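# How do you teach a robot to tidy up?

Hi! I'm Chak-lun Tu, and I work in a lab in Sundham where we try to get robots to do chores. (Yes, it's my real job. Yes, my own desk is a mess.)

You might think we just type "please clean the table" into a computer. I wish! A robot arm has no idea what a table is, or how hard to squeeze a tube of something squishy. So we teach it the way you learned to tie your shoes: somebody shows it how, again and again and again.

Our old way was to steer the robot with a joystick. Have you ever tried the claw machine at an arcade? It was like that all day long, and just as annoying. I once spent a whole morning picking up one sock.

Then we switched to a method called UMI, which is short for Universal Manipulation Interface. What a mouthful! You hold a gripper in your own hand, like a big pair of tongs, with a camera on it that sees what the fingers are doing. No robot needed yet. You just do the chore, and the camera records it.
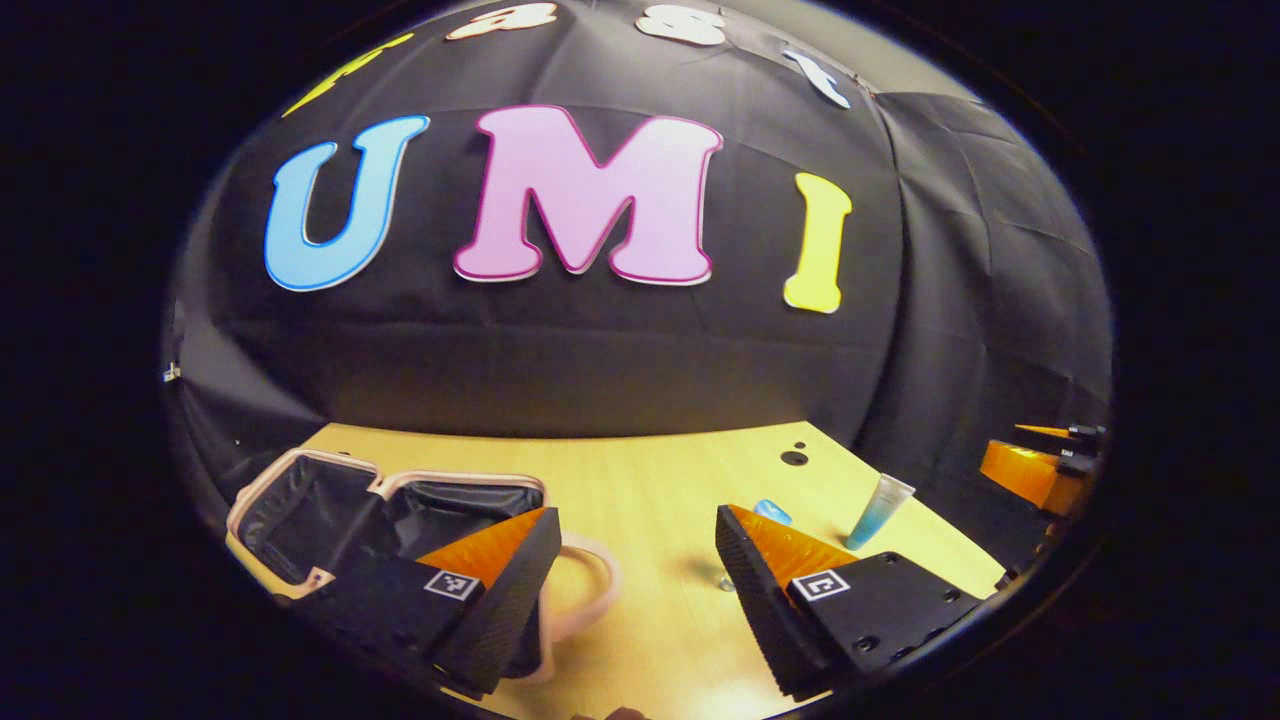
Every time you do the chore once from start to finish, we call it a demonstration. For our tidying job we collected 800 of them. My friends at the Bidwood lab sent us more, and now we have over 3,000! We do them a bit differently each time, too – things start in new spots, or get turned sideways – so the robot can't just memorize one set of moves.

Next a computer studies all those recordings and looks for patterns. When the camera sees *this*, the fingers usually do *that*. It's a bit like guessing the next word in a song you've heard a million times.

So did it work? Well, sort of! We named our robot arm Ivlow, and we gave it 100 tries at putting things away. It got 71 of them right. On the others it mostly dropped stuff, and 3 times it closed its fingers on nothing and carefully put the nothing away. I laughed so hard I had to sit down.

Now we're trying to find out which kinds of demonstrations help the most. Slow ones? Fast ones? Ones with a mistake that gets fixed? I'm hoping for the mistakes, because I make plenty.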